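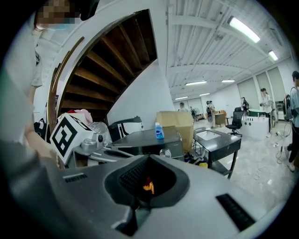
The corner under the stairs, round 5

Sunday, December 1, 2019

I have been putting off this post because it means admitting the corner under the stairs has beaten me again. We moved into the Dubey Street house in April, and I fell for the staircase before I'd even seen the kitchen (brown wooden treads that fan out as they go up, and a white curved edge running along underneath, so pretty!). What I didn't think about was what to do with the space around it. So it got tables. And then the tables got everything else.

This week it was clear plastic in a big pile, a pink cloth I keep crumpling up and dropping there, and a blue bottle with a white cap that has been living on the dark gray table for ages. I pick it up, wipe under it, put it back. Why do I put it back??

I did look at a proper cabinet. The Plurnis one was 800 dollars, which made me laugh out loud in the store, and the one from Kisusside was 430 and too tall to go anywhere near a curve. My limit is 400 and I'm sticking to it, at least until after the holidays.

So for now the plan is dull. Plastic first, all of it, into one bag. The cloth goes in the wash. Then I want to pull the tables out from that white partition and sweep behind them, which I haven't done since summer. If anyone has fitted low shelves under a curved staircase, please leave me a comment, I'd love to know how you handled the narrow end!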